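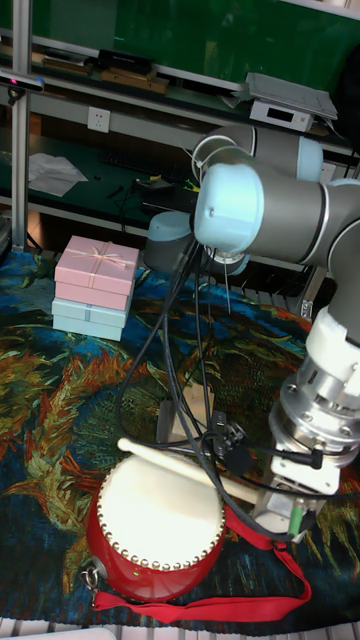
*Issue 203, page 2*

My great-uncle's neighbor, Eero Savolainen, spent part of the war in a labor camp because he wouldn't pick up a rifle. I grew up hearing that in one sentence, usually over coffee, and then somebody would change the subject. For years I figured that was all there was to know!

Then last May I got hold of his letters, the ones he sent his sister in Pasilia, and I've changed my mind about how we tell these stories. Most short biographies of people like Eero go the same way. Born here, believed this, arrested, survived or didn't. I get why (you've only got so much room on a museum panel), but it makes a stubborn, funny man sound like he was born to be a prisoner.

The letters are full of other stuff. He complains about his boots. He asks whether she ever finished the blue coat, and he goes on for two whole pages about a clarinet he'd wanted since he was a boy. His faith is in there too, of course, only it's mixed in with everything else, the way it is for most believers I know.

I've heard people say the small stuff distracts from the crime that was done to him. I don't buy it. The camp gave him a number, 855, and that's the first thing printed about him in the one booklet that mentions him at all. Why should we lead with it? Put the clarinet first. Put the number farther down, where a reader will already know who it was pinned on.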